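The town that was promised a workshop revival

Prernness was told that making things would bring its high street back. Two winters on, the rents have moved and not much else has.
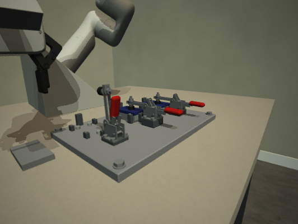

A plan with a nice logo

The first thing you see coming out of the station at Prernness is a hoarding, and the hoarding says MADE HERE. It has said so for two years. Behind it is the old Tsoukalas biscuit factory, a long brick building with a clock that stopped at twenty to four, and behind that is a car park which charges by the half hour.

The idea was simple enough to fit on a leaflet. Kostard, the developer that bought the factory and most of the street next to it, would turn the empty floors into small workshops. Joiners, bookbinders, people who mend guitars and people who brew things would move in. They would buy their lunch from the bakery, the bakery would take on staff, and the staff would stay in town and spend their wages. The council liked it so much that it gave up 42 parking spaces and a public toilet to help it along.

I have read a lot of leaflets like this one. They nearly always have a drawing of a woman on a bicycle with a loaf in the basket, and this one does too.

Who can afford to be a maker

A unit on the first floor at Prernness costs £3,780 a quarter before heating. For that you get a white room, a sink, a share of a goods lift and the right to put your name on a board. You don't get to make much noise after six, as the top two floors have been sold as flats and the people in the flats have complained. Varnish needs written permission. So does anything with a flame.

You may wonder what sort of workshop that leaves, and so did I. On the weekday morning I went round, the board listed a candle company, a firm that designs packaging for other candle companies, two architects, a yoga studio and an accountant. There was one potter, on a reduced rent that runs out in the spring. The joiner who appears in all the early publicity has gone to a unit on a trading estate nine miles off, where he can run a saw whenever he likes and park his van outside the door.

None of this is wicked. Accountants need rooms as well. But the public was asked to pay for something else, and it seems fair to ask where it went.

The trouble with counting jobs

Kostard's annual statement says the scheme has "supported 292 jobs". It is a fine big number for a town this size, and it appears in the council's own newsletter without a question mark anywhere near it.

Supported is the word to watch. It takes in the builders who fitted out the factory and then left. It takes in people who already worked in Prernness and whose employer moved across the road. By the company's own method, a person who teaches one yoga class a week is a job supported. I asked how many people now earn their living in the building who did not earn it in the town before. The reply thanked me for my interest in the maker economy.

The council's figures are no better. Its target was 50 new businesses in three years, and it says it is on course, but a business can be counted on the day it signs and need never be uncounted when it goes. The guitar repairer lasted five months. As far as I can see he is still in the total.

What they did in Perham

It would be easy to stop there and say these schemes never work. Perham, forty minutes up the line, is awkward for that argument. Its workshops are in a row of ugly sheds behind the bus depot, let by the council on ten-year terms, with no logo and no café. The roofs leak in one corner. The sheds are full, there is a waiting list, and most of the tenants make things you could drop on your foot.

I don't want to oversell it. Perham's high street is as gappy as anyone's, and a tenant who welds gates told me he buys his lunch at the petrol station. The sheds have not saved the town. They have given some people a cheap place to work for long enough to get good at it, and the rent covers the repairs, more or less. Nobody there has promised anything larger.

That makes for a dull leaflet. It may also be why so few councils have copied it, when a factory with a clock and a developer with a brochure are on offer.

The next phase

Kostard has now applied to turn the ground floor into a food hall. The application describes this as "completing the maker journey". There are eleven pages on lighting and half a page on the potter, who would be moved to a kiosk by the bins. Comments close in December, and the form is on the council's website, under Leisure.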